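February, evening

Got home at six and went straight to the computer room. The new power supply was on the step, two days early, so dinner was leftovers eaten standing up.

Background, for when I read this back and can't remember why I did any of it. The old machine has been shutting off under load since before Christmas. No blue screen, no warning, just off. I blamed the graphics card, then the memory, and ran memory tests for two nights with no errors. Csaba Kovács said on the forum that it sounded like the power supply and I should stop guessing and swap it. I kept guessing for three more weeks. Last night it went off in the middle of a file copy and that was enough.

The new unit is a Fastik, 800 watts. More than I need. The smaller one was only a few dollars less and out of stock anyway. Fully modular, flat cables, and the 24-pin is stiff as a garden hose for the first few inches. I had to bend it hard to get it behind the board, and I did not enjoy the sound it made. The CPU cable just reaches if it goes straight up behind the tray. If I ever move to a bigger case I will need an extension.

Taking the old one out was slower than putting the new one in. I had forgotten that I zip-tied everything to everything when I built it. Cut one tie too close and nicked the sleeve on the front fan lead. Copper not showing. Wrapped it in tape and moved on. There was a mat of dust under the drive cage thick enough to pick up in one piece.

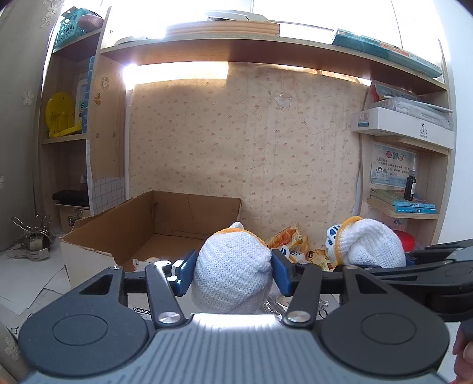 Switched it on a little after nine. Nothing. Fans twitched and stopped. I went through every plug again and found I had not pushed the 24-pin in all the way, it was sitting crooked on one side. Pressed it until it clicked and it came right up. I should know by now to check that one first.

Ran the stress test for an hour with the side panel on. It did not shut off. The processor settled at 154 watts, higher than I remembered, and the cooler kept up but was loud. I have the pump on the Harries cooler set to 100 percent and could probably bring that down. I'll try it on the weekend with a proper fan curve. The graphics card ran cooler than it did in the summer, though the room is cold so that doesn't mean much.

The new fan is quiet. With the old unit there was a tick I had stopped hearing, and now I notice it's gone. There is a faint whine from somewhere when the frame rate goes very high in menus. Could be the card. Capped the frame rate and it went away.

Two things left to sort out. One of the front USB ports is dead — either I pulled the header loose or it was already gone, I never use it. And the clock had reset to some date years ago, so the board battery needs replacing. They sell them at the drugstore. I set the boot order again and turned the memory profile back on, and it took the profile on the second try.

Eifion Lewis wants the old unit for his test bench. I told him what it's been doing and he still wants it. I'll put a label on it. Elis Price asked again what I'm doing about the drives, and the answer is that I'm going to buy a second one for backups this month and stop talking about it. The interrupted copy was mostly photos, and all of them were still on the source disk. I checked folder by folder before bed.

Left the machine running overnight with the copy going. Two hours left on the bar when I turned off the monitor.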